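2024-03-01
Bench notes, adhesive bonding, Pollanwood shop

Carried on with the lap shear coupons for the Clorkum bracket. Second batch of the two-part epoxy, same lot as before, mixed by weight. Pot life was shorter than the sheet says. The cup was getting stringy before the last row of coupons was spread, so I discarded that row and did not log it.

Surface prep for this batch: solvent wipe, abrade with 180 grit, second wipe, ten minutes open to air. Water break test on every coupon after abrading. Two failed and went back for another pass. The failures were both from the end of the sheet where the supplier's ink stamp sits, and the ink smears before it lifts. Cut around the stamp on the next sheet.

Bond line control is still the weak point. Glass beads at 0.2 mm went into the mix at one percent. Overlap held at 12.5 mm with the stepped jig. Squeeze-out scraped while soft on the free side only; the jig side gets trimmed after cure. Leave the fillet alone on both sides or the numbers will not compare with the Prurnport set.

Cure: 50 C in the small oven for 7 hours, then left on the rack overnight. Oven log shows a dip early on when Erdal Kılıçarslan opened the door to get his own parts out. Recovered inside four minutes. Noted, not treated as a deviation.

Pull results, batch one, abraded coupons: mean 262 N/mm of width. Batch one, wipe only: 208 N/mm. Failure on the abraded set was mostly cohesive, with adhesive left on both faces. The wipe-only set peeled clean off one side.

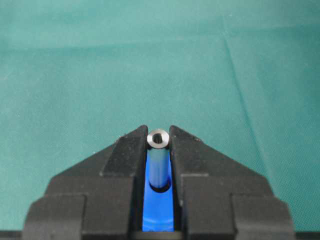 Tube-to-socket joints are next, and lap shear data will not carry over directly. The gap is set by the fit and there is no way to abrade the bore evenly with what we have. Plan is to dry fit first, measure the clearance at both ends, then bond with the tube vertical so the adhesive does not slump to one side. A small metal tube stood upright between two fingertips, as it is here, is the attitude to keep through gel. If it tips, the bond line goes wedge-shaped and the pull test only tells us about the thin side.

Open items:
Order more beads. Check whether Eren still stocks the 0.1 mm size.
Ask Erdal to book oven time on the sheet.
Re-zero the load cell before batch two.
Socket drawings from Prurnport expected in April.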